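Westham, atelier textile, cahier d'essais
Avril 2022, N. Ayala

Reprise de la série sur le relargage de fibres. La question n'a pas changé depuis décembre : la masse recueillie sur membrane vient-elle du tissu, ou bien en partie de la lessive et de l'eau du réseau ? Les blancs de décembre étaient trop élevés pour qu'on puisse trancher. Maribel Alvarado soupçonnait les zéolithes de la poudre, insolubles et retenues au même titre que les fibres. Je passe donc à la liquide Eketti sur toute la série, même lot, même dosage, versée à la seringue.

Éprouvettes : jersey polyester Shojaei, lot 2222, bords coupés à chaud. Les bords surjetés de l'ancienne série perdaient du fil de couture, visible à la loupe sur presque toutes les membranes. Conditionnement une nuit en salle climatisée avant pesée initiale. Blouse en coton écru obligatoire pour toute la préparation, pas de polaire dans la pièce. La règle vaut aussi pour ceux qui ne font que passer.
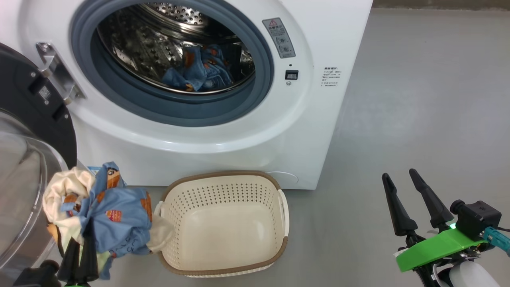 Prélèvement de l'effluent en sortie de vidange, dans un fût inox rincé trois fois à l'eau filtrée. Agitation à la palette juste avant de puiser, sinon les fibres longues restent contre la paroi et l'aliquote est appauvrie. Volume filtré par membrane : 780 ml. Au-delà, la membrane se colmate et le temps de filtration devient absurde ; en deçà, on se rapproche trop de la limite de la balance.

Filtration sous vide sur porte-membrane Trosura, nitrate de cellulose, pores de 8 µm. Le joint du porte-membrane du fond fuit légèrement quand on serre à la main. Le resserrer à la clé sangle, un quart de tour, sans plus. Rinçage de l'entonnoir à l'éthanol dilué puis à l'eau filtrée, les deux rinçages passant sur la même membrane.

Séchage à l'étuve jusqu'à masse constante, refroidissement au dessiccateur. La reprise d'humidité du nitrate de cellulose est sensible : peser dans la minute, toujours dans le même ordre, avec une membrane témoin en début et en fin de lot. J'ai corrigé les masses par la dérive du témoin, en l'interpolant linéairement entre les deux pesées. Correction faible, mais toujours dans le même sens.

Résultats bruts dans le classeur commun, onglet « jersey ». En résumé :
- blancs (eau et Eketti, sans textile) : nettement sous ceux de décembre, et cette fois regroupés ;
- premier lavage : masse la plus forte de la série, dispersion importante d'une éprouvette à l'autre ;
- lavages suivants : décroissance rapide, puis palier.

L'hypothèse de Maribel sur les zéolithes tient donc, au moins pour l'essentiel de l'écart. Il reste à vérifier sur un blanc à la poudre avec attaque acide de la membrane. Attention au support : le nitrate de cellulose ne convient peut-être pas, essayer d'abord une membrane vierge.

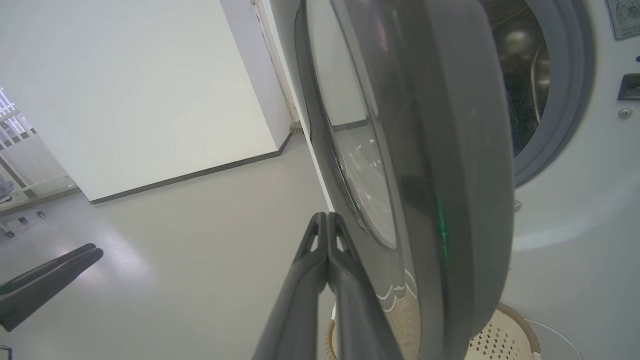 Une valeur aberrante au deuxième lavage, 88 mg, sans rapport avec les voisines. La membrane est d'aspect normal à l'œil. À la binoculaire, amas de fibres courtes brunes, sections irrégulières, vrillées : du coton, pas du polyester. Contamination, origine inconnue. Valeur écartée du calcul de la moyenne mais conservée dans le classeur, avec la mention. Membrane archivée en boîte de Petri, étagère du haut.

Dispersion du premier lavage : je penche pour la position de découpe dans le rouleau. Les éprouvettes prises près de la lisière relarguent davantage. Pas assez de données pour l'affirmer. Pour la prochaine découpe, noter la distance à la lisière au crayon textile, hors zone lavée si possible, ou à défaut sur le plan de coupe.

À faire :
- changer le joint du porte-membrane Trosura (référence collée sous le couvercle de la boîte) ;
- blanc à la poudre, deux répétitions ;
- demander à Shojaei si le lot a reçu un apprêt, et lequel ;
- recaler la balance avant la série suivante, le témoin dérive plus qu'en décembre.

Note de M. Alvarado, ajoutée au crayon : d'accord pour écarter la valeur, mais refaire ce lavage avec une éprouvette de réserve avant d'envoyer quoi que ce soit. Voir aussi si l'éthanol de rinçage a été filtré. Réponse N. A. : non, il ne l'a pas été. À refaire.

Contact : atelier textile, Westham | © Westham, documents internes | Haut de page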